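Ticket: Colour shift and streaking on card prints, Trisora photo printer
Opened: October 16, 2026
Status: Solved (sort of, see the end)
Product: Lernlow Print Studio, desktop version

Hello all. I've been going round in circles with this one and I'm writing it up as I go, partly so support can see what I've tried and partly so I stop trying the same thing twice.

I make greetings cards and little art cards, mostly landscapes and bare winter trees, and sell them at the Stukley craft market. My big order of the year goes out in December, so I like to get the proofs sorted well before then. The printer is a Trisora that has behaved itself beautifully until now. I send everything through Lernlow because I like the way it lays several cards out on one sheet.

The trouble started after the last Lernlow update. Anything with a lot of orange or gold in it comes out too brown, and there's a faint band across the darker bits, always in the same place. Blues and greens look fine! I printed a harbour picture straight afterwards and couldn't fault it.

What I've done so far:

Nozzle check. Perfect, no gaps at all. I ran a clean anyway and then another nozzle check, also perfect. All I managed there was to waste ink.

Head alignment. Did the automatic one first and then the fiddly manual one where you squint at little boxes and choose the straightest. No change to the band.

Different paper. I normally use the Andreadis glossy card, and I had half a pack of their satin left in the drawer. The band is harder to spot on satin but the gold is just as muddy.

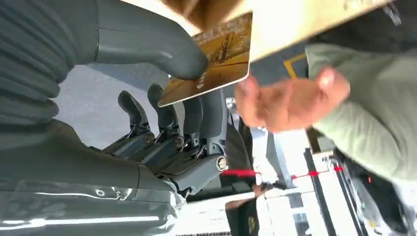

Next I tried taking Lernlow out of the picture completely and printing the same file from the plain viewer that came with the computer. The gold was much better – warm, the way it is on my screen – but the band was still there. So I had two faults and I'd been treating them as one, and I could have saved myself an evening if I'd done that test first.

Reply from support, pasted in from my email so it's all in one place:

"Thank you for the detailed notes. Please open Print Settings, then Colour, and tell us what is selected under Colour Handling. Please also check whether colour correction is switched on in the printer driver."

Right, so Colour Handling was set to Lernlow Manages Colours, and the driver was set to Automatic. I'm fairly sure I had the driver on No Correction before the update, but I can't swear to it (I never wrote it down, and yes, I have now). Support said both of them were correcting the same file, one on top of the other, and that warm tones tend to suffer most.

I changed the driver to No Correction, picked the Andreadis glossy profile again from the list, saved it as a preset and printed a fresh sheet. The gold is back! I held it next to one from last year's batch and I'd be happy to sell either.
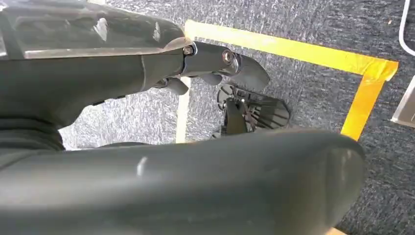

That left the band. It sits 56 mm from the leading edge every time, whichever way up I put the design, so it had to be something to do with the feed. I wiped the rollers with a lint-free cloth and a bit of distilled water, turning them by using the paper feed button, and ran a few sheets of plain paper through. Fainter, but still there.

Support then asked what I had for Paper Type in the driver. I had Photo Glossy, which sounds right, but my card stock is a good deal thicker than ordinary photo paper. They told me to choose Heavy Card and load from the rear slot, one sheet at a time. It's slower, roughly 3 minutes a sheet, and I can't wander off and leave it, but the band has gone on everything I've printed since. I did a run of 20 to be certain and went over every one under the desk lamp.

A couple of things for anyone who finds this by searching. The preset doesn't remember the rear slot, so you have to pick it again each time you open Lernlow. If you forget, it will happily pull from the front tray and you'll get your band back. I've done this twice already.

Also, the update puts the driver back to Automatic if you reinstall the printer, so check it again if you ever do that.

I've asked support if the preset can be made to save the slot as well. They've logged it as a request and I'm leaving the ticket open until I hear back about that part.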